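El Inventario de Jeritz

La Oficina de Bienes en Tránsito de Fastevthorpe comunicó por escrito a sus empleados que el cierre del depósito se efectuaría conforme al reglamento de 1000 artículos, de los cuales solo 16 seguían vigentes. El documento fue leído en voz alta por Kazue Ikeda, inspectora de segunda clase, en presencia del personal. Nadie formuló observaciones.

Correspondía a la inspectora dar salida a los últimos objetos del legado Jeritz. El testador había dispuesto que sus pertenencias se remitieran a destinatarios que él mismo designó, sin que constara en ningún folio el motivo de la designación. Los envíos anteriores, 175 en total, se habían despachado sin incidencias. Quedaba una caja.

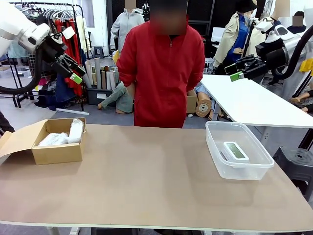

Fastevthorpe, 24 de agosto de 2018

Se hace constar que la caja permanecía abierta sobre la mesa larga y que contenía dos bultos envueltos en material blanco. Al otro lado de la misma mesa se encontraba un recipiente de plástico translúcido, sin tapa, con un aparato blanco de pantalla verde clara en su interior. El inventario no mencionaba dicho aparato. La inspectora Ikeda consultó el índice, el apéndice y la fe de erratas, y en ninguno de los tres halló referencia alguna.

Se requirió entonces la comparecencia de Mulugeta Tefera, encargado de embalajes, quien había tratado al difunto durante años. El señor Tefera declaró que Jeritz acudía al depósito cada mes de noviembre, pedía ver sus cosas y se marchaba sin tocarlas. Preguntado por el contenido de los bultos, manifestó no conocerlo. Preguntado de nuevo, manifestó que prefería no conocerlo.

– El artículo noveno exige la apertura de todo envoltorio no identificado – recordó la inspectora.

– El artículo noveno fue derogado – respondió el encargado.

Ambos tenían razón. El artículo había sido derogado por una disposición que, a su vez, carecía de firma. La inspectora tomó asiento y redactó una consulta a la superioridad, cuya sede se encontraba a 400 kilómetros. Antes de terminar el segundo párrafo dejó la pluma.

Refirió después, en informe reservado, que en aquel momento había pensado en su padre, empleado de correos en Eneo, que jamás sacudió un paquete para adivinar lo que llevaba dentro. De niña le parecía una falta de curiosidad. El informe no precisa qué le parecía ahora.

La consulta fue archivada sin remitirse. Se autorizó la continuación del embalaje y se ordenó que el aparato del recipiente quedara en depósito, a nombre de quien acreditase su propiedad.

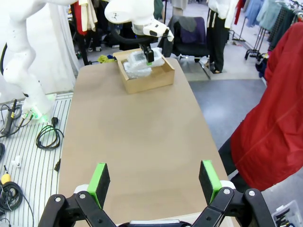
El embalaje de plástico de burbujas, en la caja abierta.

El señor Tefera preguntó si debía consignar la naturaleza de los objetos en la etiqueta. La inspectora dictó: «Efectos personales». El encargado lo escribió con letra de imprenta, dejó un espacio y aguardó por si hubiera algo más que añadir.

– La dirección – dijo ella.

Era la de una casa de Eneo, en la calle donde había vivido su padre. La inspectora Ikeda leyó el número dos veces, firmó el albarán y pidió la cinta adhesiva.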